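Kurent hand-held gripper kit: a term with a student robotics club

Tested by: the Brasus after-school robotics club
Bought from: Baert
Verdict: good, with muttering

I help run a club whose members would, given the choice, build nothing but things that hit other things. This year we entered the Urkanik student challenge, in which teams teach an arm to deal with clothes, bags and other floppy items, and not one of the tasks involves hitting. Enthusiasm was muted. Then the Kurent kit turned up and they discovered that it looks a bit like a weapon, and we've had full attendance since.

You hold the thing in your fist, work the fingers open and shut, and do the job you'd like the arm to do later. The arm is sold separately, at a price I have decided not to think about until May.

What it's like to put together

The instructions promise a build time of 15 minutes. Our quickest pair took about two hours, including a long dispute over which finger was the left one. The parts are decent. The linkages are black plastic and feel tougher than they look, and the pins at the joints went in without a hammer, although a hammer was offered. I would have liked a few spare screws. We lost one on the first evening and it is presumably still in the carpet.

What it's like to use

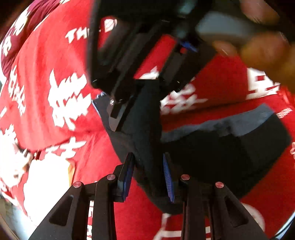

Fabric is where the kit earns its money. Bags, soft cases, sleeves, the hem of whatever the person opposite happens to be wearing: the ridged blue pads get hold of all of it without much fuss. Thin cotton is the easiest. Thick padded stuff is more of an argument, and you have to go in at a fold and take a proper mouthful or the fingers just skate over the top.

The squeeze is lighter than I expected, good news for small hands. Yutong Tang, our most patient operator, can do a whole session without complaint. I get a cramp in the thumb and have to go and make tea.

My main grumble is that you can't see much of what you're gripping. The mechanism is bulky and your own knuckles do the rest. You learn to work by feel after a few evenings, and I suppose that counts as education, but a slimmer set of fingers would have saved us a lot of grabbing at thin air. The other grumble is the noise. It clicks. Put 5 teenagers in a room with something that clicks and see how long you last.

Working in pairs helps a great deal. One person holds the cloth up and keeps it still, the other does the gripping, and both of them give instructions. Frans Desmet, who teaches next door and dropped in to ask if we could keep it down, stayed until half past six and had to be asked for the gripper back. 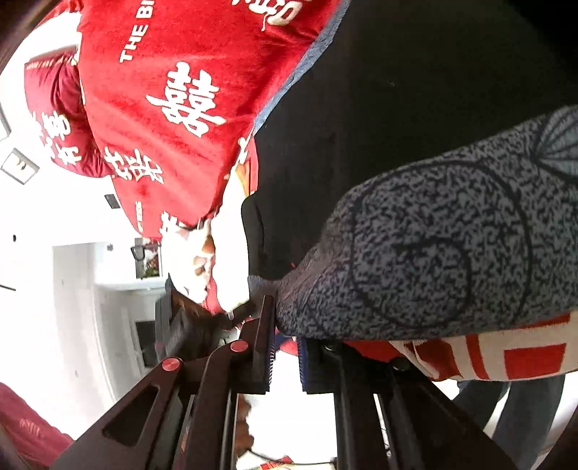

After a term

Nothing has snapped, and I've seen what it's been through. The pads pick up fluff and want a wipe with a damp cloth every few sessions. One joint has gone slightly stiff and I suspect biscuit. Baert answered my email about it the same afternoon, very politely, without once using the word biscuit.

Would I buy it again? Yes, and I'd get 2 next time, mainly to put an end to the queue. If your club wants something that moves by itself on day one, spend the money elsewhere, as this does nothing at all until somebody picks it up. For teaching children how awkward a T-shirt is from a machine's point of view, it's the best thing we've had in the cupboard. The storage box it comes in is rubbish. We use a cake tin.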